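Hindum to bring children's shoe exchange to all seven of its shops

Parents will be able to swap outgrown shoes and sandals under scheme first tried in Dudell

Wednesday, November 6, 2019

Hindum, the family shoe retailer, will extend its children's shoe exchange to all seven of its shops from next March, following a trial at its Dudell branch over the spring and summer.

Under the scheme, parents and carers can bring in shoes, sandals, boots and wellingtons that a child has grown out of and take away another pair in a larger size. There is no charge for a straight swap. Families who bring in a pair but do not find a suitable replacement on the day will be given a card that can be used at any Hindum shop for up to a year.

A total of 800 pairs were handed in at Dudell during the trial. Sandals and canvas shoes were brought in most often, followed by school shoes, and the busiest weeks were those either side of the summer holidays. Wellingtons were the item most often asked for and the one the shop found hardest to keep on the shelves.

Hindum said it had decided to go ahead with the wider scheme after customers asked whether the exchange would continue into the autumn. The Dudell exchange has stayed open in the meantime and will carry on without a break until the other shops join it.

How the exchange works

Shoes can be brought to the till at any time during shop hours. A member of staff will look over each pair while the customer waits and say whether it can be accepted. Pairs need to be complete, clean and free of splits or holes, with working fastenings and some tread left on the sole. Light scuffing is acceptable.

Laces and insoles do not need to be replaced before shoes are brought in. Hindum will fit new laces where they are needed and will remove loose insoles from all closed shoes. Each accepted pair is then wiped down, treated with a disinfectant spray and left to air for at least four days before it goes out for other families to choose from.

Sizes are checked again at this stage. During the trial, staff found that the printed size had worn away on many of the pairs handed in, particularly on sandals, where it is often marked on the footbed. These pairs are measured by hand and given a small paper tag with the size in both UK and European numbering.

Pairs are set out by size, with boys' and girls' shoes kept together. Hindum said this had been changed partway through the trial at the request of customers, who found it quicker to look in one place.

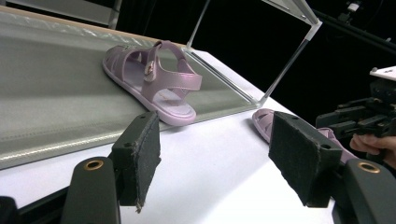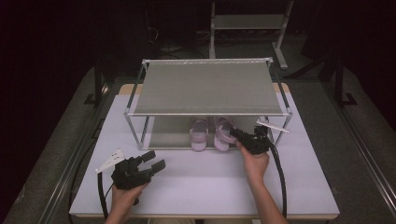

Children's sandals are among the footwear accepted by the exchange.

Fitting

Any child whose family is using the exchange can have both feet measured free of charge, and there is no need to buy anything. Appointments are not required on weekdays outside the school holidays. At weekends and in the two weeks before the start of the autumn term, customers are asked to book by telephone or at the till.

Hindum advises that shoes which have been worn every day by one child over many months may not suit another, as the inside of the shoe takes on the shape of the foot. For this reason, school shoes will only be accepted where wear to the inside is slight. Sandals, wellingtons, party shoes and slippers, which tend to be worn for a shorter time, are less affected. Staff will check the fit of any pair before it leaves the shop and may suggest a different one.

First walking shoes will not form part of the exchange. Football boots and other studded footwear are also excluded for the time being, although Hindum is looking at whether these could be handled separately, possibly through local clubs. Ice skates, roller skates and riding boots cannot be accepted.

Shoes that cannot be passed on

Some of the pairs brought in at Dudell could not be offered to other families. Most of these had split soles, broken buckles or worn-out hook and loop straps. Where a repair is simple, it will be carried out by Gittins, the shoe repair firm which already has a counter in the Dudell shop. Gittins will collect from the other branches once a fortnight and return mended pairs to the shop they came from.

Pairs beyond repair will be sent to Pakico, a recycling company, which separates the uppers from the soles. The soles are ground down for use in matting and play surfaces. Textile parts are shredded for padding. Metal buckles and eyelets are taken out first and sold as scrap. Single shoes can also be put in the Pakico bin, which will stand near the entrance of each shop and is open to anyone, whether or not they are using the exchange.

No pair handed in to the exchange will be sold by Hindum. Money received from scrap will be put towards laces, tags and cleaning materials.

Starting stock

To make sure there is a reasonable choice on the first day, each of the shops joining in March will open its exchange with 200 pairs. These will be made up of shoes held over from the Dudell trial, together with ex-display and discontinued lines from Hindum's own stockroom. The ex-display pairs have been tried on in the shop but have not been worn outdoors.

Sizes will run from a child's size 4 upwards. The smaller sizes are expected to be well supplied from the start, as younger children tend to outgrow their shoes before wearing them out. Larger sizes were scarce during the trial, and Hindum would be glad to hear from families with older children who have pairs to hand in before the scheme opens. These can be left at any branch from January.

Schools and nurseries

Schools, nurseries and playgroups within reach of a Hindum shop can ask for a collection box. Boxes are made of folded card, hold roughly four carrier bags of shoes and are delivered flat. When a box is full, the school can either bring it in or arrange for it to be picked up on the next Gittins round.

Schools taking part will receive swap cards to hand out as they see fit. The cards carry no name and look the same as those given to customers in the shop. Schools wishing to take part from March are asked to contact their nearest branch before the end of the autumn term, so that boxes can be printed in time. Later requests will be added to a list for the summer.

Changes to the shops

A small area will be set aside in each shop for the exchange, with a bench and a foot gauge. In the larger shops this will be next to the fitting area. In the smaller ones it will take the place of the current handbag display, which will move to the wall behind the till. No shop will need to close while the work is done, although fitting may be limited to mornings for a day or two. Notices will be put up in the windows beforehand.

Notes to editors

Hindum sells shoes for adults and children from seven shops, including its Dudell branch, where the exchange trial took place.

Gittins carries out shoe repairs, key cutting and watch battery replacement.

Pakico recycles footwear, bags and belts collected from shops, schools and councils.

A list of accepted footwear and a leaflet for schools are available on request from the Hindum press office. Requests to take photographs in the Dudell shop should be made at least two working days ahead.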